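Stiltia Hand-Held Gripper Kit: Set-Up Guide
Section 4. Comparing finger pads on soft and round objects

You've mounted the cameras, charged both handles and made it through the calibration in Section 3. Good! Now comes the part most of us on the guide team like best, which is finding out what the different finger pads can really do. The comparison below takes an afternoon the first time and a good deal less after that. You will try two pads, the Dreltolier ribbed pad and the Pekham flat pad, on the same set of objects and write down how each one behaves.

Before you start

You need:
Two hand-held grippers with wrist cameras
One set of Dreltolier ribbed pads and one set of Pekham flat pads
The 2 mm hex key from the kit box
A plate or shallow tray with a rim
Fruit and vegetables in mixed sizes (see 4.2)
A notebook, or the score sheet at the back of this guide
A soft cloth for wiping the pads

CAUTION: Keep your own fingers out of the space between the pads while you test the trigger. The linkage closes faster than you expect, and the inner bars can pinch.

4.1 Fit the pads

1. Switch the handle off and let the fingers open fully.
2. Loosen the pad screw one turn. Don't take it all the way out, as it is tiny and loves carpets.
3. Slide the old pad toward the tip until it comes free.
4. Slide the new pad on with the arrow pointing toward the handle. Push until you feel it click.
5. Tighten the screw until it just stops. Hand pressure on the short end of the hex key is plenty.
6. Squeeze the trigger slowly and watch the pads meet. They should touch along their whole length. If only the tips touch, go back to step 2.
7. Do the same on the other finger, then repeat for the second handle if you are using two.

Note: Pads come in matched pairs. Mixing a ribbed pad with a flat one on the same gripper works surprisingly well on carrots, but the results can't be compared with anything else, so save that for when you're done.

4.2 Set out the objects

1. Lay a cloth over the table. A busy pattern is fine, and it makes a good test of how well the camera picks objects out of the background.
2. Put the plate where both grippers can reach it without your elbows bumping.
3. Choose items in at least three sizes. We like full-size oranges, mandarins, tomatoes and grapes, plus something long and stiff to get in the way.
4. Let the items touch and overlap. A grape alone on a bare table is easy for almost any pad, and you won't learn much from it.
5. Place the smallest items near the front rim for the first round. Move them to the back for the second.

Aniela Cieślak, who wrote the first version of this test, used plastic fruit for months and then switched to real produce. The difference is huge. Real skin is slick in one spot and dull in another, stems stick out, and a ripe tomato tells you right away that you squeezed too hard.

4.3 Approach and grip

1. Hold the first gripper upright behind the front rim and open the fingers wider than the object.
2. Bring the second gripper in from the side if you want a support finger. Keep it low.
3. Lower the first gripper until the pads are on either side of the object. Check the wrist view: you should see both pads and the object between them.
4. Close slowly until the pads touch the skin. Pause.
5. Add a little pressure and lift straight up, about the width of your hand.
6. Hold, then set the object back down and open the fingers.
7. Score the attempt before you move on. Use "held," "slipped" or "marked." 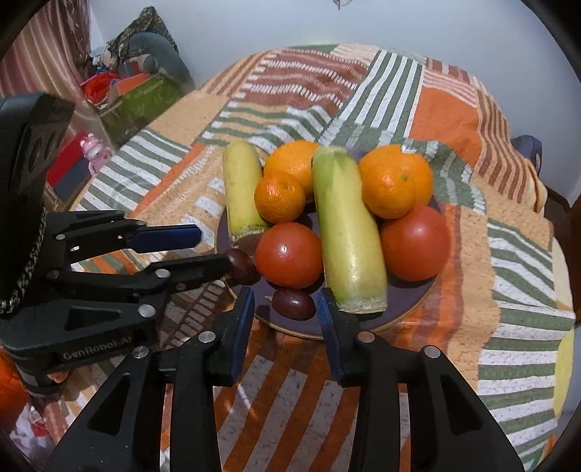 How many tries should I give each pad before I compare them?
Do 14 lifts per object with each pad. Fewer than that and one lucky streak can change the picture, especially on grapes. If you're short on time, drop an object from the set and keep the number of lifts the same.

CAUTION: Stop when juice gets on a pad. Wipe it with the soft cloth and plain water, and dry it fully before the next lift. A sticky pad will give you wonderful scores that mean nothing.

4.4 Two grippers at once

Working with both hands takes practice, and it's a lot of fun once it clicks. The side gripper can steady an item, nudge a neighbor away or block something round from rolling over the rim.

1. Decide which hand lifts and which hand supports, and stick with it for the whole round.
2. Move the support finger first. Wait until it is still.
3. Lift with the other gripper as in 4.3.
4. Release the support finger only after the object is clear of the plate.

Note: If the side gripper blocks the wrist view of the lifting gripper, lower your side elbow. That fixes most cases.

4.5 Read your results

Add up the "held" scores for each pad and object, then look at the "marked" column. A pad that never drops a tomato but leaves dents in it may be the wrong choice for your work.

Our own log stands at 1,279 lifts. In it, the ribbed pads come out ahead on grapes and other small, slippery things. The flat pads are kinder to tomatoes, and on oranges we couldn't separate the two. Your numbers may well differ, and we'd love to see them.

4.6 If something goes wrong

The object squirts out sideways: the pads are meeting at an angle. Repeat 4.1, step 6.
The grape turns as you lift: grip it across the narrow side, with the stem pointing away from the pads.
The trigger feels rough: wipe the pivot pins and work the fingers open and closed 11 times with nothing between them.
The recording drops out: unplug the cable at the handle, wait for the light to go off, and plug it back in.

Continue to Section 5 to try the Patrício long-reach fingers. Store used pads in the vented side of the case, face up.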